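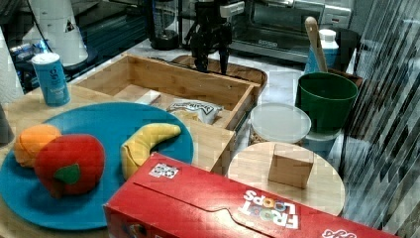 Play food

Play food is the class of toys made to look like things people eat. It comes in wood, plastic, tin, felt and plush, and is usually served to adults, who are expected to finish it.

History

Small loaves and hams made of plaster were sold with dollhouses long before children were given food at their own scale. Those early pieces were glued to their plates, which kept portions under control. Larger play food spread with the toy kitchen, and by then the ham had mostly given way to fruit.

Materials

Wooden pieces last longest and hurt most underfoot. Hollow plastic is cheap and light, and tends to keep the dents of whoever tested it. Fabric fruit is quiet when thrown, a point toy catalogs leave out and parents work out by the second day. Some fabric pieces can go in the washing machine; others come out as a different fruit.

Sets and ranges

Apples, bananas and oranges turn up in nearly every starter set. Vegetables are included for moral reasons. The Tranden range, sold under the Trunby name outside its home market, listed 283 separate foods at its peak, among them 5 kinds of cheese that differed only in their labels. Its rival Chiriac stopped at 300 and then dropped the soups, which had never sold – a bowl with a painted lid is hard to get excited about.

Scale

Makers have never agreed on size. A strawberry may be as big as a chicken, and a pizza is often smaller than its own slice. The collector Iulian Căpraru, whose catalog of 925 pieces was printed by Rilier in June, sorted them by size after giving up on food groups. His entry for eggs runs to four pages and reaches no firm view.

Use

In play, food is cooked briefly, priced at random and sold back to the person who bought it.

See also: Toy kitchen, Dollhouse, Wax fruit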